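Bravum opens registration for its winter repair evenings in Grasthorpe

GRASTHORPE, December — Bravum, the neighborhood association for repair and reuse, opens today the registration for its new season of repair evenings. The evenings take place in the former post office on Trudach Street and start at 7:00 p.m. Residents can bring one broken household object per visit and repair it together with an experienced helper. Participation is free of charge, but a place must be reserved in advance.

The last season was the largest one in the history of the association. Visitors brought 378 objects to the tables, and 93 of them were lamps. Toasters, radios, winter coats and wooden chairs followed. The objects which could not be saved were taken apart, and the usable parts went to the parts cabinet in the hallway, where every visitor may look for a matching screw, knob or plug.

"We see that people have much patience for an object when they have lived with it for a long time," says Lies Smits, coordinator of the repair evenings. "A visitor came three times with the same coffee grinder. The third time she did all the work by herself and I only held the flashlight. For me this was the best evening of the season."

New in the program are two themed evenings. The first is dedicated to textiles, with instruction in darning, replacing zippers and sewing by machine. The second is dedicated to clocks and small mechanical objects, and participants are asked to bring their own magnifying glass if they have one. For both evenings a separate registration is necessary.

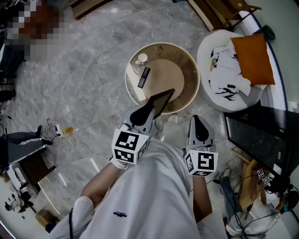 Bravum News, No. 14, page 3

The season is made possible by a contribution from Vahidi, the hardware store on the market square. The store provides glue, fuses, thread and sandpaper for all evenings, and it gives the association a set of hand tools that will stay in the building. Visitors pay only for special parts that must be ordered for them. The price of such a part is always discussed before the order is made.

Bravum also continues its tool library. Members can borrow from a collection of 200 tools for up to two weeks, among them drills, clamps and a wallpaper steamer. The printed catalog has been revised, and 500 copies are available at the library, at the town hall and at Vahidi.

Some objects can unfortunately not be accepted. These are microwave ovens, gas appliances and everything that one person cannot carry up the stairs. Visitors with larger furniture are invited to send a message first — in many cases a loose leg or a single drawer can be brought instead of the whole piece.

Registration is possible at the desk in the former post office or by telephone during opening hours. Please mention the kind of object, the brand if it is known, and what is wrong with it.

Press contact: Lies Smits, Bravum, Trudach Street, Grasthorpe. Interviews and visits during a repair evening are possible by appointment.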